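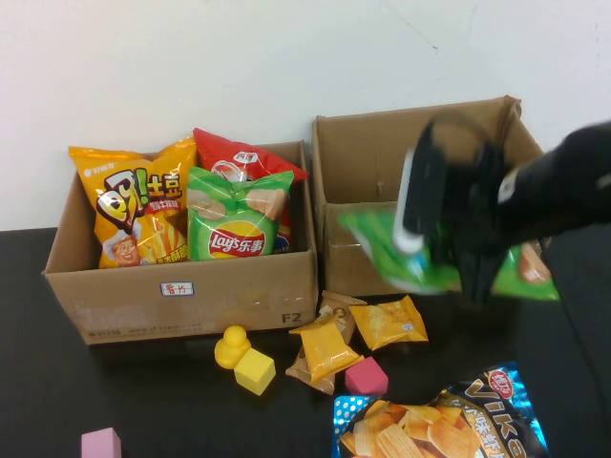 Snack boxes: your questions

Which box do crisps go in?
The one with the label for crisps. Biscuits go in the other. Both labels are in Chinese, so ask at the Brargate desk if you can't read them.

How should I pack the bags?
Stand them upright with the crimped edge at the top. Don't fold them.

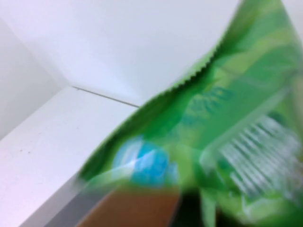 Dumisani Steyn wrote to ask whether a half-full bag can go back in with a clip on it. No. Opened bags go home with you.

Can I put toys in with the food?
No. Ducks and foam blocks belong in the Neker tub.

How full can a box be?
Stop at the rim for wrapped biscuits. Crisp bags may stick out over the top,

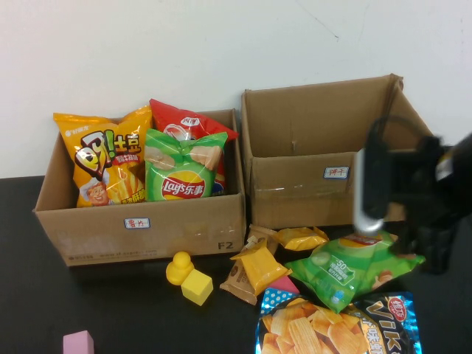 but the box must then stay at the top of the stack. We take up to 7 boxes per household.

Last updated 2023-06-07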